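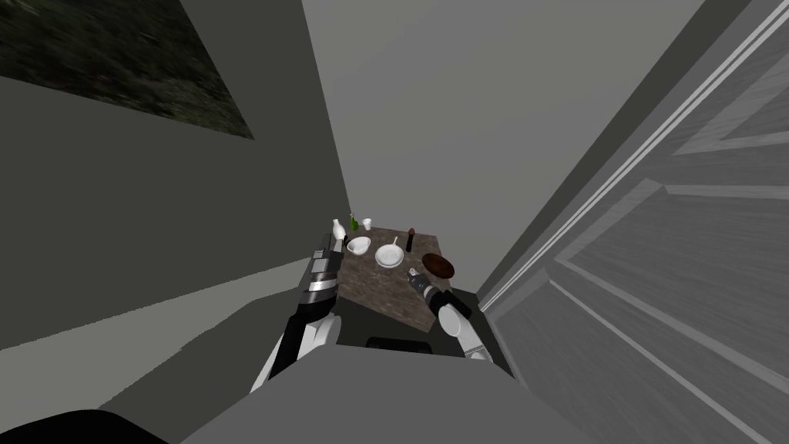
4 Choosing a view before choosing a grasp

4.1 Where the trouble started

The first version of Sengar treated all incoming views as equals. Each camera stream was passed through the same detector, the detections were lifted into the base coordinates, and a weighted average decided where things were. It was a democratic scheme, and like many democratic schemes it could be swung by one confident participant looking at something else entirely.

In our tabletop tasks that participant was usually a gripper view. From behind the arms the table is small and far off, but all of it is there: bowls, bottles, plate, cup. Close to the gripper the picture is large and detailed, and may be mostly detail of something irrelevant. The old weighting rewarded detail. A sharp, richly textured patch scored well whether or not it belonged to an object that the planner had any business with, and Sengar would pass the result to Tandska with every appearance of having done its homework.

Tandska, our task planner, is a trusting piece of software. Given a pose and a confidence above threshold, it plans. It doesn't ask how a bowl came to be inside a wall. The motion layer does ask, eventually, when the collision check fails, and the resulting log message ("no valid path") sent two of the authors into the path planner for most of July. The path planner was fine. There was no valid path.

4.2 Scene construction

All trials in this section use rooms built with Jikommont, our procedural scene tool. We bias its sampler towards tight spaces, with walls and doors near enough to the robot that they take up much of the overview image. A bimanual robot stands facing a small table with a handful of tableware on it. Objects may be placed near the table's edges, and we allow partial overhang, which the sampler produces with more enthusiasm than we had expected.

Wall decoration was added late and for reasons of taste, the early rooms having looked like the inside of a filing cabinet. It was the most useful change we made to the benchmark. Framed pictures carry dense natural texture, with edges and colours that the plain walls lack, and a detector trained on tableware has no settled opinion about foliage. Some of its unsettled opinions were expressed at 0.9.

We generated 326 rooms and kept the random seed for each, so that every method sees the same furniture, the same objects and the same art.

4.3 The gate

The fix adds one step between detection and fusion. We call it the relevance gate, and it runs separately for each view at each planning step. It has three inputs: the camera pose from forward kinematics, the volume of space in which the present subtask could sensibly take place, and the outline of the robot's own parts as rendered from its model.

The task volume comes from Tandska. For a pick, it is a box around the last agreed pose of the target, widened according to how long ago that pose was agreed. For a place, it is a box above the support surface. We project it into each view and work out how much of it falls inside the image and is left uncovered by the fingers and gripper body. A view with a low uncovered share is excluded from fusion at that step. Detections in an admitted view must also lie on a ray that crosses the task volume, otherwise they are dropped. This second test is cheap and rather rude, and it does a surprising amount of the work.

An excluded view is not discarded for good. Its frames continue to be logged, and it is tested afresh at the next step. If every view is excluded, the system holds both arms still and asks Tandska for a looking motion, which moves whichever gripper is not committed to a grasp until some view passes. We cap these requests at 200 planning steps per episode. Before the cap was added, one configuration spent an entire overnight run looking thoughtfully from side to side.

The gate uses no learned components. A learned variant was tried and did slightly better on the rooms it had been trained on, and it took up a strong dislike of doors in all the others. We did not pursue it.

4.4 What a gripper view can contain

Figure 2 gives a fair idea of the input that caused the difficulty. The open fingers are where they should be, and the gap between them is clear, so the older self-occlusion test would have passed this view without comment. Most of the strong texture in the image belongs to a landscape. The glossy bottle shape, the sort of thing the detector was trained to care about, is over at the right edge and only partly inside the view.

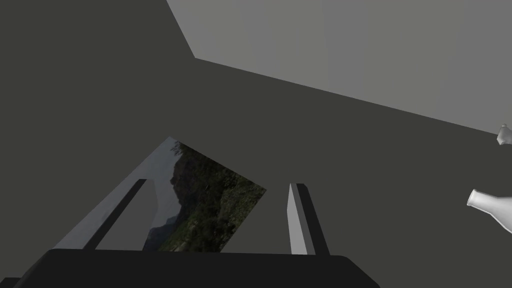

Figure 2. Simulated view over a pair of open gripper fingers. A landscape picture lies behind them, with two small white objects, both incomplete, at the right edge.

Under the original weighting, inputs of this kind are close to the worst case. Texture pulls the score up, and the truncated object offers too little outline to correct it. Nor is raising the confidence threshold much help. The detections that survive a stricter threshold tend to be the ones the detector is surest about, and being sure was never its weakness. Raising it far enough to remove the hillsides also removed most of the cups.

Masking pictures by class is the obvious remedy, and reviewers of an earlier draft proposed it with some warmth. It does work on pictures. We would then need a mask for patterned curtains, for printed trays, and for whatever else the scene tool is given next, and the list would be kept by hand by whoever had most recently annoyed the group. The gate has no need to know what it is excluding. It asks only whether the useful part of the world is in view.

4.5 Settings and logging

We set the uncovered share required for admission by a sweep on a separate group of rooms and then left it alone. Performance is flat over a broad middle range. At the low end the gate admits everything and we are back where we began; at the high end only the overview ever qualifies, and small objects such as the cup become a matter of guesswork.

Each gate decision is written to the Sullance log along with the task volume, the camera pose and the rejected detections. We recommend this to anyone building something similar. The rejected detections take up more disk than the accepted ones by a wide margin, but they were how we found a sign error in the left arm's hand-eye transform, which had survived 4,000 simulated grasps by being wrong in a direction that the old fusion step happened to average out.

The log viewer draws the volume over the raw frame and greys out excluded views. It is plain to look at and has a scroll bar that sticks. Of all the tooling described in this paper, it is the part other groups in the building have asked to borrow.

4.6 Limits

The gate depends on the task volume being roughly right. If an object has been knocked somewhere unexpected, the volume around its old pose is a box of empty air, and every view of that box passes with distinction. The widening rule covers small displacements. It does not cover a bowl that has gone over the edge of the table, and for this case we fall back on a full search with the gate switched off — with all the hillsides that this implies.

We also assume accurate kinematics, a comfortable assumption in simulation and a less comfortable one elsewhere. An error in the wrist pose shifts the projected volume, and near the admission limit a small shift can change the decision from one step to the next. A short hold on each decision stops most of the flicker. Section 5 repeats the tests with noise added to the joint readings, and is less cheerful reading.

Search this site Enter keywords Go
Contact the authors | © Sengar project | Back to top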